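The Chicken Sandwich That Needs an App

Rultness, a drive-thru chain best known for its onion rings, would like you to believe it has reinvented the chicken sandwich. The new one is called the Sinari. It costs more than the old one, it comes in a box with a magnet in the lid, and until the end of June you can only get it by downloading an app.

I downloaded the app. It asked for my birthday, my location and permission to send me "cravings." Then it gave me 300 points, which sounded generous until I found the rewards page. A small soda costs 600.
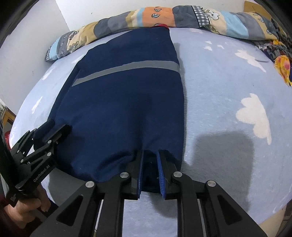

What you get in the box

A fried thigh, three pickles, a potato roll and a sauce the company describes as "smoky-bright." I have eaten it twice and would call it mayonnaise with paprika in it. The thigh is good. It was also good last year, when it was called the Crispy Thigh and came wrapped in paper.

The press release talks up nearly 100 test recipes. I'd love to see the other ones. Either the kitchen went on a long and fascinating trip and came home with paprika, or somebody is counting every time they changed the pickle.

The pickle, to be fair, is new. It comes from a supplier called Osei and it's cut thick, with a real snap and plenty of garlic. If Rultness sold a cup of those at the window I'd have a lot less to complain about.

Points, points, points

The app is run by a loyalty company called Cekex, and it seems to be where most of the effort went. There are streaks. There are badges. Order before 11 a.m. and you earn a "Sunrise Multiplier," though the sandwich isn't on the breakfast menu, so you're multiplying hash browns.
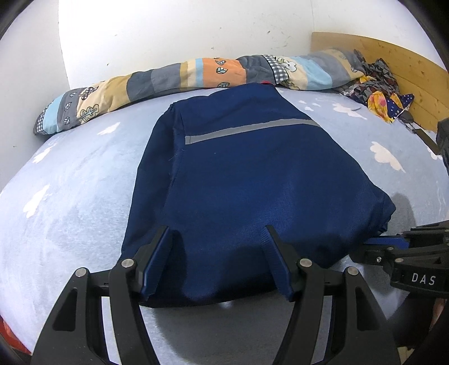

Points also expire after 30 days, a fact I found four screens deep, under a heading about privacy. To reach that free soda on chicken alone, I'd have to eat at a pace my doctor would want to discuss.

None of this is unusual now. Chains figured out a while ago that a customer's phone is worth more than a customer's lunch, and a limited sandwich is a cheap way to get onto it. My complaint is with the food being treated as bait. The fries were limp on both visits, and the app never asked me about those.

Get the onion rings. You can still order them by talking into the speaker.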